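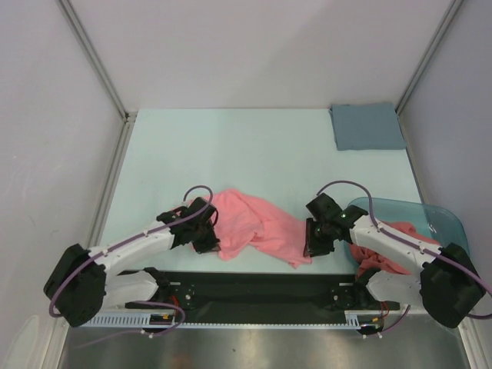
Pink cloth in the middle of the table, folded blue-gray one at the back right.

Forum > Development Practice > Funding and Donors
Thread: Small grants program being relabeled as "extremism prevention"

dulce_c
8 June 2019

I work on the Aveck grants in Drirus. For people who haven't seen my other posts, we give young adults a one-time grant of $300 to start or grow a small business, and a mentor visits them for eight months after. To date 1,297 people have received one. Mostly tailoring, phone repair, poultry, food stalls, some transport.

Our main donor is closing its livelihoods fund. They told us we can apply again under a new one, but the new one is for preventing violent extremism. The program officer was friendly about it and said we wouldn't have to change much. We would have to add a selection step for "at-risk" youth, two indicators on attitudes, and a paragraph in the proposal on how jobs reduce recruitment.

I don't know what to do with this. There has been some recruitment in the northern part of the district. There has been very little in Moulin, where most of our grants go. The people we work with applied because they needed money for a sewing machine or feed. I don't want to write down that they are potential extremists.

Has anyone here moved a program from one label to the other? What happened?

- Dulce Cortés

ilse_vb

We did this in a different country. I'll give you the short version.

The first year nothing changed except the cover page. The second year the donor asked for the list of participants with the reason each one was considered at risk. We had never collected reasons. Field staff filled in the column over one weekend and most of them wrote "unemployed" or "from the north side." That list then existed, and we had no control over who saw it.

If you go ahead, settle the data question in writing before you sign. Who holds the names, who can ask for them, and when they are deleted.

Tem_Onyeka

I'm going to disagree with the tone so far. The livelihoods fund is closing. The choice is this label or no grants. I've run a program that closed because management thought the new money was tainted, and the people who lost out were the ones waiting for the next round. They didn't care what it was called in the donor's capital. I asked some of them.

Also, governments pay for things their voters will put up with paying for. Security is one of those. I would take the money and keep the work the same.

ilse_vb

You say keep the work the same, but the selection step changes the work. Before, anyone in the age range with a decent plan could apply. After, you need a risk profile. So the young woman with a good plan and no risk factors drops down the list, and somebody's cousin who was picked up by the police once moves up. People notice that very quickly.

Tem_Onyeka

That depends how you write the criteria. We used area-based selection. Everybody in a given ward counted as living in an affected area, and after that it was the same open competition as before. The donor accepted it. They had to spend the budget by October and did not want a long argument.

bren_dym

Was that in the grant agreement or was it just understood between you and the officer? Asking because officers rotate. Ours left and the new one read the agreement word for word and wanted to know where the individual screening was.

Tem_Onyeka

In the agreement. Annex on beneficiary selection. I wouldn't have relied on a conversation.

bren_dym

Good. Then I'd say that's the first useful thing for Dulce in this thread. Get area-based selection into an annex.

I am less sure about the rest. The paragraph about jobs reducing recruitment bothers me. The evidence I've read is mixed. Plenty of people who join armed groups had work when they joined. What comes up again and again in interviews is how they or their family were treated by police or local officials. A grant for chickens doesn't touch that. If you promise the donor that it does, you will be measured on it.

Dymphna Brennan

dflanagan

Long-time reader, I do evaluations. Bren_dym is right about the measurement.

I've been sent in to evaluate three or four of these and the attitude questions are the weakest part every time. The enumerator is a stranger with a tablet, and asks a 22-year-old whether violence is ever justified to defend the community. Everybody says no. They say no at baseline and they say no at endline. Then the report says there was no statistically significant change, and the donor reads that as the program not working. Meanwhile the income figures are on page 40 and nobody gets that far.

If you have to have attitude indicators, ask about things people will answer. Do they know who to go to with a complaint about a local official? Did they go? Did they get a reply? You can collect that without making anyone nervous and it has something to do with the problem.

dulce_c

Thank you, this is more than I expected in one day.

Tem, could you share the wording of the annex? With the names taken out, obviously.

dflanagan, the complaint question is interesting. We have a mentor network and mentors already hear a lot of complaints, mostly market fees. There's a fee collector in Moulin who charges different stalls different amounts and gives no receipt. It comes up in nearly every visit report. We have never done anything with it as it wasn't in our scope.

Tem_Onyeka

Sent you a message with the text.

sulcombe_reader

I'll be the unpopular one. Why is a program like this still running on one donor? I was on the board of a small charity, Sulcombe, and we had the same crisis every few years. Each time everyone debated the principle of the thing and then signed. If you had a loan element with repayments coming back in, you would have some independence.

ilse_vb

Loans and grants are different programs for different people. The person with nothing at all is a bad fit for a loan. A lot of lenders found that out, and so did a lot of borrowers.

sulcombe_reader

I know they're different. I'm saying part of the portfolio could be loans, for the people coming back for a second round. Some of those 1,297 must be doing well enough by now.

dulce_c

Some are. We did look at it. The licensing for lending is slow and the local bank wanted collateral from us that we don't have. I don't rule it out, but it won't solve this year.

bren_dym

Back to the label. Have you asked the participants? I don't mean a survey. Your mentors could sit down with a few groups and say, the money may come from a fund with this name, this is what it would mean, what do you think?

When we did it the answers surprised me. The older ones shrugged. The younger men were angry, and what made them angry was the idea that their names would be attached to it. One of them said he had been stopped at a checkpoint twice and didn't need a certificate saying he was dangerous.

Tem_Onyeka

I'd be careful about that. If you consult and then sign against what they said, you're worse off than if you had never asked.

bren_dym

Then don't sign against what they said.

Tem_Onyeka

Easy to write on a forum. There's payroll as well.

ilse_vb

Payroll is a fair point and I don't think Tem should be made to feel bad for saying it. Mentors are local staff with families. But the order matters to me. If the program harms the people in it, then keeping it open for the staff is a poor reason.

One more practical thing. Look at the branding clause. Ours required a logo and the fund's full name on every certificate and every signboard. We got a waiver for security reasons, but only after one of the shops had its sign pulled down. Ask for the waiver at the start. They grant them more often than you'd think.

- Ilse Van Beek

dflanagan

Agree on the waiver. I'd put it in the same letter as the data request and the area-based selection, so there's one list of conditions and one answer. If they say yes to all of it you have more or less the old program. If they say no to the data part I would walk away, and I don't say that lightly.

Also use the market fee thing. If it's in nearly every visit report you have months of evidence already. A small component on fee receipts and posted rates would fit the new fund better than any paragraph about idle youth, and your participants would get something out of it.

Daithí Flanagan

sulcombe_reader

The fee collector will have friends in the district office, mind you.

dulce_c

He does. His brother-in-law works there.

I've started a draft letter with the conditions: area-based selection in the annex, names stay with us and are deleted after closeout, no branding on certificates or signs, attitude questions replaced with the complaint ones. I talked to our country director this morning and she is all right with everything except the deletion. She says our own auditors need the names for longer. I have to find out how long.

ilse_vb

For the auditors we kept a sealed paper list with ID numbers, separate from the database. They were fine with it. I'll look for the procedure and post it here if I still have it.

Tem_Onyeka

Check what your audit clause says about electronic records before you go to paper only. Ours wanted both.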